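Robot stations at Tretalico

Tretalico is a kitchenware packer and refurbisher, and the robot stations are the part of it people usually ask me about. I worked on the packing floor before there were any, and I have worked beside them since, so this entry is written from the inside. I've tried to stick to what I know and to say so when I'm passing on somebody else's opinion. Last revised March 9, 2020.

Background

Tretalico takes in returned and overstocked kitchen goods from shops, checks them over, matches the pieces that belong together and sends them out again as sets. It sounds simple until you've done it! Sets come back with a lid missing, or with two lids, or with somebody else's spoon in them. For years the whole job was done by hand at long benches, and the floor had 15 people on it when I started.

The first talk of automation came from the owners, who had seen a station built by a small firm called Edatik and came back very excited. The rest of us were less excited. We had a meeting in the break room where Garba Nwosu, who was our shift lead then, read out the plan from a sheet of paper and took questions until the coffee ran out. The big question was jobs, of course. The answer was that no one would be let go in the first year, and that was kept to, though two people left by themselves and weren't replaced. I think that belongs in any fair account of it.

The stations

There are 3 stations now. Each one has a pair of arms over a work surface, walled in at the back and sides, and the idea is that the arms do the handling that wears out people's wrists: picking up a cup, setting it down, turning a lid, moving a plate over. Edatik calls the software that runs them Undari. We call the whole thing "the station," or worse when it stops.

Teaching a station a new set is slow work. A person guides the arms through the job, again and again, with the pieces in slightly different spots each time. Plates and cups go fairly quickly. Flat utensils are a pain, since there's so little to grab (a thin spoon handle lying flat is the thing I'd least like to pick up with two stiff fingers, and I have tried). We went through 2,000 practice runs on the first set before the owners were happy with it, and I did a good share of those myself.

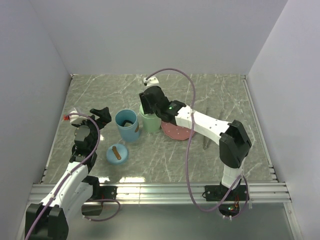
The odd part was how much I learned about my own hands. I had packed sets for years without ever thinking about which hand goes first or why I tilt a cup before I let go of it. Then I had to slow everything down and do it on purpose, and I was terrible at it for the first week. Edeltraud Wegener, who had been packing longer than any of us, was good at it almost from the start. She told me she just pretended she was wearing oven mitts, and I still think that's the best advice anyone gave on the subject.

Changes in daily work

The most obvious change is that there's less lifting and reaching. My wrists used to ache by lunch and they mostly don't anymore. On the other side, there's a lot more watching, and watching is tiring in its own way. You're waiting for something to go wrong, and after an hour of nothing going wrong you start to drift. We swap places during the shift now, an idea that came from the floor and took a while to get approved.

Pay was a sore point. The people who moved to the stations were asked to learn a good deal - starting the arms, clearing a stop, writing up what happened - and for a while they did it at the old packing rate. A new grade was added in February after a long back and forth. Some of my coworkers feel it should have been there from day one, and I agree with them.

The noise is different too. The benches were loud, with people talking over the radio and stacking things. The station corner is quieter and you can hear the motors. A couple of people asked to go back to the benches because they missed the company, and they were allowed to. I was tempted myself. I've known most of that crew for ages, and you can't really chat properly when you're keeping an eye on a pair of arms.

Output and errors

The owners like to quote the month when 3,895 sets went out, our best so far. I'd be careful with that number. We also had a big easy order that month from Domínguez, a shop chain that buys the same plain set over and over, and the benches did most of it. The stations are steady but they aren't fast, and a good packer can still beat one on anything with small pieces.

Where they do help is the boring middle of the day. The kind of mistakes I used to make at three in the afternoon, like putting the wrong lid in a box, has gone down at the benches as well, and my guess is that's because we're less worn out. Garba thinks it's the new lighting. We haven't settled that one.

Training of new staff

New hires spend their first weeks at the benches before they go near a station. That was Edeltraud's rule and it stuck after she moved to half days. Her thinking was that you can't tell when an arm is holding a cup badly if you've never held a few hundred of them yourself. New people sometimes grumble (they've usually applied because of the robots) but most come around once they've had their first stop to clear.

Written instructions are kept in a binder by the station corner, and there's a copy on the office computer that is usually one version behind. If the two disagree, go by the binder.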